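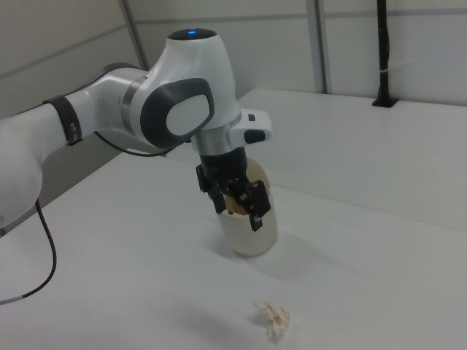 Lena with the cup, table two, Monday.

From: Tia Dobson
To: Onwood Robotics Club list
Date: September 16, 2019
Subject: Re: [onwood-robots] Cup task, is it even possible

Lionel Pickering wrote:
> Tia, I read the rules for the Poltik meet again last night and I think
> the cup task is a trap. 100 points if the cup ends up standing inside
> the ring, zero if it tips, and they take off 9 every time you touch the
> stop button. Rudd says we should skip it and put everything into the
> sorting task. Also Rudd says the gripper squeezes too hard and we are
> going to run out of cups. Are we going to run out of cups?
> Lionel

Lionel, all,

We are not going to run out of cups. I bought a sleeve of them in July and they are in the cabinet under the printer, behind the box marked CUPS, which has cables in it.

I don't want to skip the task. Rudd's complaint about the squeeze is fair, but look at his own settings file before you take his side. The closing force was at the number he used for the wooden blocks. A block doesn't mind. I've put the cup settings in a separate file called cup_soft, and whoever runs Lena next should load that one and leave blocks_final, blocks_final2 and blocks_really alone.

Other things from today:

The approach is still too fast over the last bit. Slow it down before the fingers get to the rim, then close, then wait a moment, then lift. Half of you have the wait after the lift, where it does no good except to give us all time to think.

Start position is with the cup upright and the arm coming in from the left. Please stop moving the start position. I have now taught it to her 6 times and she is being more patient than I am.

If you change a waypoint, write it in the log with your name. "Fixed it" is not a log entry. Neither is "fixed it (really)".

Lionel, could you bring the printed rules on your next visit? I want to see what they mean by "standing," and whether a cup leaning on the ring gets anything. Our whole strategy may rest on this.

The entry form wants a team name of no more than 2,000 characters. I trust we can stay under it, but Rudd is filling it in, so someone please check.

Tia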